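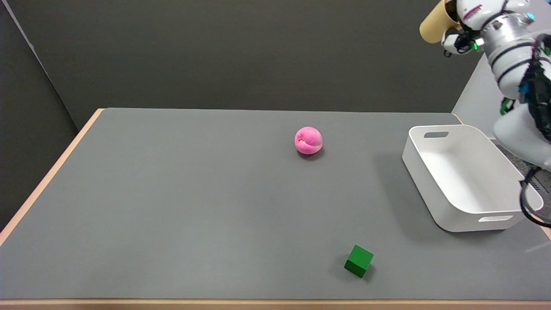 卓上作業ルール整備ワーキング 議事録

日付:2025年3月18日
場所:Flambridge 本館会議室、およびオンライン(Lultbridge から接続)
出席:Flambridge 運用チーム、Lultbridge 評価チーム、Chaturvedi 安全担当、Gradum プロジェクト事務局
進行:ユーリー・コブザル(Yurii Kobzar)
記録:事務局 森下

1. 前回の持ち帰り事項の確認

手順書の用語統一が終わった。「収納」「投入」「箱入れ」と部署ごとにばらばらだった言い方は、すべて「箱入れ」にそろえた。Lultbridge の皆さんが過去の記録まで遡って直してくれており、検索が格段に楽になったと各チームから喜びの声(本当に大仕事でした、ありがとうございます!)。
非常停止ボタンの位置表示については、新しいラベルの見本が届いた。遠くからでも読めると好評で、そのまま採用。貼り替えは Flambridge 側で進める。
記録用紙の電子化は継続。入力欄の順番がまだ実際の作業順と合っていないため、事務局で並べ直してから再度配る。

2. 卓上作業ルール第2版の読み合わせ

本日の中心議題。コブザルさんが草案を画面に出し、条ごとに意見を出し合った。草案は全部で49項目あり、今日は準備と終了に関わる18項目を扱った。残りは次回以降とする。

2-1 作業開始前の天板
「作業に使わない物は天板に置かない」で合意。工具、飲み物、メモ用紙、布類はすべて対象。第1版では「なるべく置かない」だったが、「なるべく」を外すことに全員が賛成した。
Flambridge から、桃や立方体のような小物と白い収納箱だけを載せた状態で始めると、何か余計な物が紛れたときに一目で気づける、との報告。Lultbridge でも同じ印象を持っているとのことで、この点は大いに盛り上がった。

2-2 対象物の置き方
草案では「対象物は見やすい位置に置く」となっていたが、見やすいとは誰にとってか、という質問が Chaturvedi から出た。とても良い指摘で、議論の末に次の文に改めた。
「対象物は、アームが届き、かつ作業者が立ち位置から目視できる場所に置く。対象物どうしは接触させない。」
立方体が傾いて見える置き方や、斜めに向いた置き方を許すかどうかも話題になった。評価チームとしてはむしろ向きにばらつきが欲しい。運用チームも異論なし。向きは自由、ただし開始時の向きを記録に残すことにした。

2-3 柔らかい物の扱い
桃のような丸くて柔らかそうな物は、硬い立方体と同じ把持力で扱わない。これは第1版にはなかった項目で、今回ぜひ入れたいと運用チームから強い希望があった。
本物の果物と模型を区別して記録する欄も設ける。見た目が同じでも、つぶれ方も滑り方もまるで違うので、後で結果を読む人のために必ず書く。本物を使った場合は、その日のうちに片付け、天板とグリッパーの接触面を拭く。
把持力の設定値そのものはルール本文に書かず、別表に置く。設定を見直すたびに本文を改訂せずに済むという Lultbridge の提案で、これは名案!とその場で決まった。

2-4 収納箱
・開始前に中が空であることを目視で確認する。
・箱の縁がアームの待機姿勢にかからない位置に置く。
・持ち手の穴に指をかけて箱を動かすのは、アームが停止しているときに限る。
・ひび、欠けのある箱は使わない。
3つめの「停止しているとき」の意味について長めのやりとりがあった。動作の指令が出ていないだけの状態では足りず、保護停止が有効であることを条件とする。Chaturvedi が文案を直して次回までに共有する。
箱の向きは指定しない。テーブルに対して斜めに置いた場合も可。

2-5 ケーブルとハーネス
今回いちばん熱の入った項目。アームの側面に沿って垂れるケーブルは、関節の動きに必要なたるみを残しつつ、箱や対象物に触れないように取り回す。たるみを嫌って縛りすぎるとコネクタに力がかかるし、残しすぎれば箱の縁に引っかかる。
Flambridge では、開始前に低速で可動範囲をひと通り動かし、ケーブルの輪がどこを通るかを目で追う習慣がすでに定着している。これをそのまま標準手順に取り入れる。名称は「ケーブル見回り」。コブザルさんは「この手順だけでも第2版を出す価値がある」と絶賛していた。
クリップの色分けは各拠点の既存のやり方を尊重し、今回は統一しない。

2-6 表示灯
表示灯の色の意味は機種によって異なるため、「緑なら安全」という覚え方を教えない。講習資料に該当する表現が残っていたので削除する。人が手を伸ばしてよいかどうかは、操作画面の状態表示と保護停止の確認で判断する。
新人からは「光っている色で覚えるほうが早い」という感想も出ているそうだが、機種が変わった日に困るのは本人なので、最初から正しい順番で覚えてもらう方針。

2-7 終了時
アームを待機姿勢に戻す、保護停止を入れる、対象物を回収する、箱を空にする、の順。順番を入れ替えない。第1版では回収が先だったため、ここは変更点として改訂履歴に明記する。

3. 試行結果の共有(Lultbridge)

第2版の草案に沿って200回の箱入れを行い、手順どおりに記録を残した。記入漏れは終了時刻の欄に集中していた。欄が用紙の裏面にあるのが原因と見ており、表面に移す。
作業者からは、開始前の確認が決まった順番になったおかげで引き継ぎがしやすい、という声が多い。隣のチームの人が急に入っても同じように始められるのはすばらしい、と評価チームもうれしそうだった。
Gradum 全体では、この先3,000回分の記録を同じ書式で集める計画。書式が途中で変わると比較ができなくなるため、用紙の修正は今回で締め切る。

4. 講習について

第2版の講習は座学と実技を分けずに、テーブルの前で行う案が支持された。読み上げて、すぐやってみる。途中で止めて質問してよい、という雰囲気を大事にしたい。
講師はまず Flambridge の運用チームが務め、続いて各拠点で受講者の中から次の講師を出す。受講済みの人でも、第1版しか受けていない場合は受け直しとする。
見学者向けの説明は別紙にする。立ち入ってよい範囲と、声をかけてよいタイミングを短くまとめる。文面は Chaturvedi が担当。

5. その他

・ヒヤリハット報告の件数が増えている。報告しやすくなった結果と受け止めており、これはうれしい変化。報告者への返信を必ず行うことを再確認した。
・床のカーペットの端がめくれていないか、各拠点で点検してほしいとの依頼が Chaturvedi からあった。
・撮影時の照明の当て方について、天板の影が濃く出すぎるという相談あり。時間切れのため次回の議題に回す。

6. 決定事項

・準備と終了に関わる項目は、2-4の文案修正を除き承認。
・「ケーブル見回り」を標準手順に追加。
・把持力の設定値は別表で管理。
・記録用紙の修正は今回分で締め切り。

7. 宿題

Flambridge:非常停止ラベルの貼り替え、ケーブル見回りの手順書化
Lultbridge:把持力の別表のたたき台、本物と模型の区別欄の追加
Chaturvedi:箱の移動条件の文案、見学者向け別紙
事務局:講習資料の表示灯の記述を削除、用紙の入力順の並べ直し
コブザル:残りの項目の下読みと論点メモの配布

次回は3月中に開催。日程は事務局から改めて連絡します。論点メモへのコメントは会議の前に書き込んでおいてください。

以上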